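Habte Control Suite — Operator Guide
Section 6: Setting Up a Pick-and-Place Task on a Two-Arm Station

6.1 Purpose

This section explains how to prepare the perception and planning software for tabletop tasks in which small goods are moved between a basket and a rack. It applies to stations with two arms on a common table edge. Installation of the arms is covered in Section 3 and is not repeated in this section.

The operator must hold a valid Pleltton station login. Changes to the planner settings require the approval of the station lead.

6.2 Checking the Wrist View

1. Start the control service and wait until both arms report Ready.
2. Open Views and select the wrist stream of the arm that will carry out the task.
3. Load the grasp profile for the item. The "round fruit" profile may be used for a lemon. It limits closing force and keeps the fingers level with each other during descent.
4. Run the Grasp Preview command at reduced speed. The item should sit between the two fingers, with neither finger touching the basket.
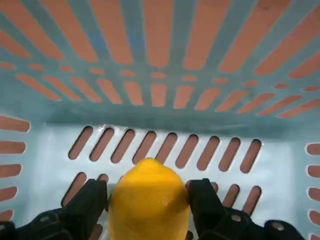

The preview stores one depth reading at the moment the fingers stop. If the reading differs from the planned height by more than 2 mm, repeat the table calibration before continuing. Openings in the basket floor can return the depth of the table below. For this reason the Fill Gaps option should remain on whenever a slotted container is used.

Caution: Do not edit the force limit inside a shared profile. Save a copy under a new name first.

6.3 Registering Containers and Placing Zones

1. In the Scene panel, choose Add Container and draw the outline of the basket at its rim.
2. Mark the inside of the basket as a placing zone. The planner will then accept release points at any free position on its floor.
3. Register the clear rack by hand. Transparent panels are not reliably found by the depth filter, and the planner must be given their position as keep-out surfaces.
4. Run one placing cycle with a can. The gripper should lower the can into the basket beside any item already there, and the collision monitor should stay silent until release.

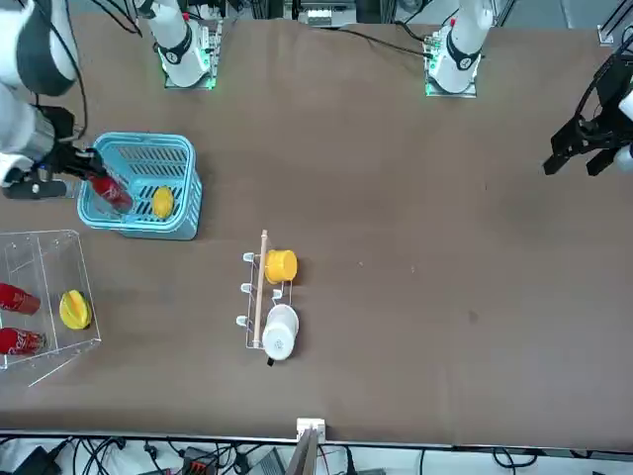

5. Save the container layout. Layouts are stored with the station name and may be loaded on any Rutholm station of the same table size.

Note: If the planner returns code 491, the release point is too close to a container wall. Move the point inward and plan again. Code 944 means that the two arms have requested the same space — the arm with the lower priority will wait.

6.4 Confirming the Rest Pose

Before a scene is captured, both grippers must be clear of the work area. Select Both Arms, then Rest, and confirm in the overview stream that the basket and the racks can be seen without obstruction.
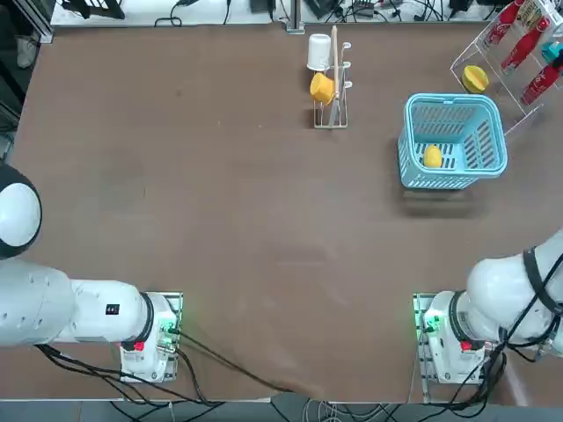

Figure 6-3. Overview stream with both grippers clear of the work area.

The scene capture may now be taken. Each detected item receives a label and a confidence score. Labels shown in gray have not met the threshold and must be accepted or corrected by the operator. Cups that hang upside down are sometimes reported as bowls; correct the label once and the change will be kept for the session.

6.5 Comparing the Side View

The fixed side stream is used to check the result of the scene capture from a second direction. Select Compare and review the items in turn. Particular attention should be given to goods of one type stored close together, such as cans lying in a rack, as these may be merged into a single detection.
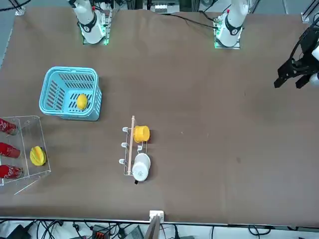

Where a merged detection is found, use Split and place one marker on each item. The planner treats every marker as a separate target and will choose the order of picking unless a fixed order has been entered under Task Rules.

When all labels agree in both streams, select Lock Scene. The task may then be started from the Run panel. Any object moved by hand after this point makes the scene invalid, and a new capture is required.

Questions on this section should be addressed to Asnakech Fikre, Software Documentation.

3 comments · 11 shares
© Pleltton Station Software | Contact | Back to top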